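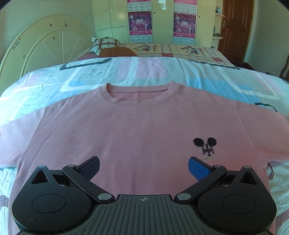 Torquil Gillies reckons the drying programme shrinks everything whatever you set it to, and he wrote to say so after one January with the Evovik. He may have a point. Section 4 was written with him in mind.

Print this page | E-mail this page
Reading time: 2 minutes

4. Setting the drying programme

The dial offers "Eco", "Care" and "Rapid". We are not convinced that "Care" differs much from "Eco" apart from the light beside it - treat both names with caution.

1. Clean the lint filter. The door sticker says every 27 loads. Do it every load.
2. Read the care label on each item before loading.
3. Turn the dial to "Care" and set the timer to 34 minutes.
4. Press Start and hold for two seconds. A short press does nothing, whatever the quick guide claims.
5. Take the load out when the drum stops and lay tops flat.

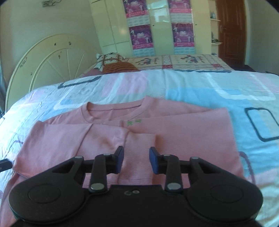

Fig. 2. Knitted top spread on a bed.

Note: the "Sensor Dry" light is said to know when clothes are dry. Check by hand at the seams and neckline - it often goes out early with thick cotton.

CAUTION: "Rapid" heats the drum to 70 degrees. Do not use it for knitwear, even where the Evovik leaflet calls it "gentle on all fabrics".

6. Switch off at the wall before emptying the water tank.

Print this page | E-mail this page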